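Kids' Learning Pages | Everyday Science | Ages 8 to 11

What Is a Tissue Made Of?

A paper tissue begins as wood. At a paper mill, wood chips are cooked with water and other ingredients until they become a soft mixture called pulp. Pulp is full of tiny threads called fibers.

The pulp is spread over a moving screen so that the water drains away. The thin sheet that remains is dried on a large heated roller and scraped off with a blade. This gives the paper tiny folds, which make it soft and stretchy. Many tissues have 2 layers, known as plies.
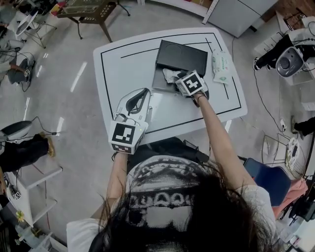
A crumpled white tissue in an open black box.

Tissues soak up water through the small spaces between their fibers. Water is drawn into these spaces and spreads through the sheet. Scientists call this capillary action.

The Plevard Children's Museum invites visitors to study fibers under a microscope every Saturday. The lens makes each fiber look 200 times larger. Zuweira Mensah of the education department leads the activity in the Sulemana Room. Each session has places for 39 children.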